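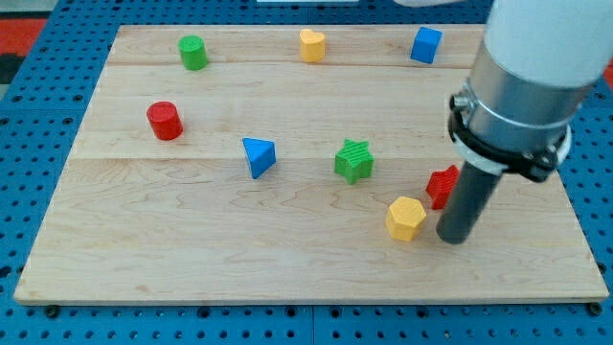

Mebrat Berhe keeps her blocks in a coffee tin with a dent in the lid. She has other tins, and drawers, and a shelf of shoeboxes with masking tape labels, but the coffee tin is the one she takes down when visitors come to the shop on Brinard Street.

"People want to pick them up," she said. "So I put them on a board and let them."

The board is maple, glued up from planks, with wavy grain that runs darker in places. The blocks are small and brightly colored: cylinders in red and green, a blue cube, a blue triangle, a yellow heart, a green star. Run a thumbnail across the top of the star and it catches on fine parallel ridges.

Berhe started making shape blocks in October, after her sister's day care in Jondberg asked for replacements. The sorting toys there had been through a lot of children. Lids had gone missing, and then the shapes themselves – usually the stars. Replacement sets cost more than the owner wanted to spend, and none of them fit the old boxes.

Berhe measured what was left and made a first batch in an afternoon. The cube was too tight for its hole. The heart went in upside down as easily as right side up, and jammed. She remade both, and then remade the heart again.

"A heart is a bad shape for a sorter," she said. "There's only one way to turn it. Kids love it anyway. It's the first one they reach for and the last one they get in."

Cylinders are the easy ones. A child can drop one through without turning it at all, and Berhe tells parents to start there. The cube comes next, then the triangle. The star looks hard, but it has five ways to fit, and most children get it sooner than adults expect.

Word got around. A second day care called, then a speech therapist who wanted pieces for teaching color words, then a retired couple who had a sorter from their own children and were missing one triangle. By the end of winter she had made 775 blocks under the name Alemayehu, her grandmother's family name. She has orders for 400 more.

She works in the back half of the shop, on a blue pegboard table that came with the lease. The front half still does what it did before, which is furniture repair. Chairs pay the rent. A Cirketti dining set was waiting for new seats on the day I visited, and two customers came in to ask about it.

Berhe sells most of her blocks one at a time. Parents send her the width of the hole, and she writes back if the number seems off. It often does. She asks them to measure flat side to flat side on a cube, and point to point on a star, and to send the size of the opening instead of the size of a block that may not have fit well to begin with.

She has no plans to sell a full sorter with a box. There are plenty of boxes already, she said, sitting in closets with half their pieces gone.

Before I left she tipped the coffee tin out on the board again and stood the heart up on its point. It took her two tries.

Blocks are made to order at the Brinard Street shop. Bring the box if you still have it.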